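**Ticket 891 – Pale tabletop, sticky patches**
Opened: May 20, 2024
Opened by: Lærke Kjærgaard
Priority: Low (I asked for medium)
Status: Open, again

**Reported problem**

The light wooden top has gone tacky. Put a sheet of paper down and it comes up with a small kissing noise. The sponge doesn't slide any more, it has to be persuaded. You can't see anything wrong with the grain, so two people have now told me the table is fine. Both of them were standing a metre away with their hands in their pockets.

**Background**

The top came from Eskildsen last October with an oil finish. It was lovely for months. Then somebody decided the colour looked thirsty and gave it a coat of Grokia, straight over the old finish, on a cold afternoon. I won't say who. It was me.

**Tried so far**

1. Wiped down with warm water and dish soap. Smelled of lemons, still tacky.
2. Left it alone for a week, as the tin suggests. Also as my mother suggests for most things.
3. Jellel cleaner on a cloth, one corner only. That corner got better for a day, then caught up with its neighbours.
4. Turned the heat up to 20 and left the door open overnight. No change to the table. I did get a note about the heating.
5. Called Plolov, who sell the oil. On hold for 50 minutes. Was told to "buff off the excess". Asked how you buff off excess from seven weeks ago. Was told that was a different department.

**Reply from Facilities**

> Have you considered a tablecloth?

I have. It would never come off again.

**Update**

Did a proper test on the underside. Odourless mineral spirits on a white rag, rubbed along the grain, then a dry rag straight after. The rag went a horrible honey colour and the wood came up smooth. So it's uncured oil, as suspected, and it will come off if you're stubborn. Used rags are spread flat outside to dry – please don't ball them up in the bin, they can catch fire all by themselves and that would be a second ticket.

**Plan**

- Clear the loose bits: yellow-green sponge, bright green ring with the holes in it, blue handheld tool. If one of these is yours, come and get it.
- Spirits and rags, one half of the top at a time, windows open.
- Leave it bare for a few days before anyone so much as looks at the tin.
- Thin coat, wiped off properly this time. I will be supervised.

Still need someone to tell me whether the green ring can go near mineral spirits. It feels like the sort of thing that would dissolve out of spite.

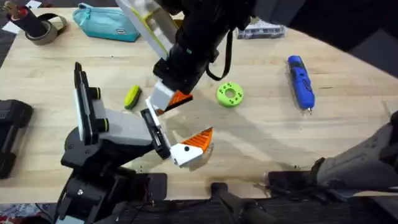 Leaving this open until the paper test passes two mornings in a row. Facilities, please stop marking it resolved.

– Lærke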